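Minutes, monthly meeting of the Hisora shared workshop
September, started at 4 in the afternoon, large room

Present: the wood group, the paint group, the people of the evening shift, and two guests from Fitmont. The notes were written by the paint group this month.

## 1. Notes from the last meeting

The notes were accepted with one correction. The shelf by the window was ordered from Skendo, and the earlier text said Hamada. The shelf has arrived but it is not yet on the wall. The wood group will put it up before the next meeting.

## 2. Budget

We have 800 left for materials until the end of the year. The wood group asked for new sandpaper and a second set of clamps. The sandpaper was approved. For the clamps, it was agreed to look first in the lower drawers, where many clamps were put during the summer and never sorted.

The guests from Fitmont offered to sell us used table tops at a low price. The meeting thanked them. We will decide when we know the measurements.

## 3. The carpet

There was a long discussion on the dark carpet. Some members want to remove it completely and have a hard floor, which is easier to sweep. Others like that it is quiet, and small parts don't roll away on it. No decision. The evening shift will ask Hamada for a price for both possibilities, removal and deep cleaning.

Until then, please do not shake out dusty bags over the carpet. Cables that lie on the floor should be moved to the wall side where this is possible.

## 4. The tables

The light wooden table tops have some glue spots. They may be cleaned with a damp cloth and a plastic scraper, but not with metal tools. Blue tape on a table means that the place is marked for somebody's work. It was requested again not to peel it off without asking. Tape that is no longer needed should be removed by the person who put it there.

Plastic sheets can stay on the tables during work. At the end of the week they are to be folded and put in the cabinet.

## 5. The gray metal bin

The large bin was the main subject of this meeting. The wall at the far side has white splatter on it, and the floor is dusty and scuffed. The paint group believes that a part of the white will come off with warm water and a soft brush. The wood group doubts it.
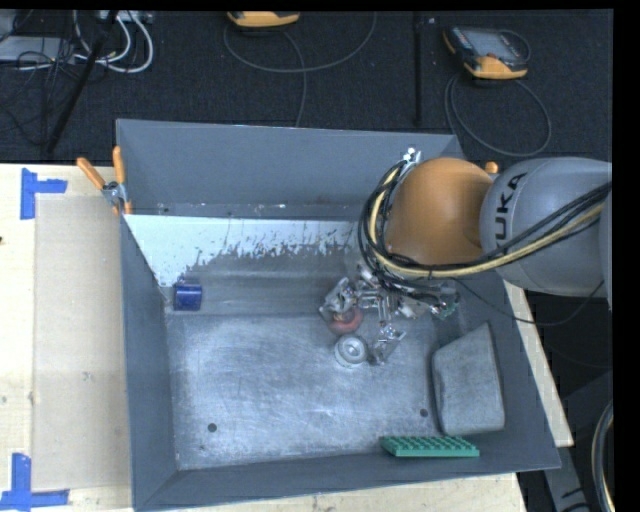 Question from the wood group: Should we repaint the inside of the bin if the white does not come off?

Reply from the paint group: We would leave it as it is, and only wash away the dust, as fresh paint would be scratched again in 2 or 3 weeks.

The meeting agreed with this. The following was also decided:

- The bin stays clamped to the table. Whoever opens the clamp closes it again.
- Small pieces, such as blocks and the green brick plate, are taken out before the washing and wiped separately.
- The foam pad is washed by hand and dried flat.
- The holes in the floor of the bin are not to be filled. Put a tray or a towel under the bin when water is used.

## 6. Other

The key for the cabinet is again on the hook beside the door. The Hisora sign at the entrance is loose on one side and needs a longer screw.

Next meeting in the same room, at the same hour. The wood group writes the notes.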